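Wrist joint play after remount, clinic cell
Forum: Mobile Manipulators > Maintenance

pylyp_l
October 30, 2019
The Skerbridge unit loads and unloads trays in our instrument room. After 422 cycles the gripper has play at the hinge, nearly 4 mm at the tip. Screws checked with the wrist parked.

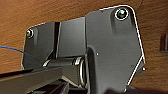
Torque is to spec and the play is still there. I suspect the bushings.

golnar_m
Check the encoder zero first. Ours drifted and looked just like slop.

pylyp_l
Power was off when I measured. It's mechanical.

babak_a
Then replace the bushings and rerun 10 cycles unloaded. I disagree about torque, though. Spec is too low for washer work. Where does it stand when it pulls the rack?

pylyp_l
In front of the open washer door, right of the sink. Base brakes on. 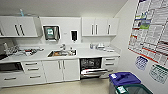
Reply 6
golnar_m
I wouldn't go over spec on torque. We stripped two bosses that way. Change the bushings and leave the screws alone.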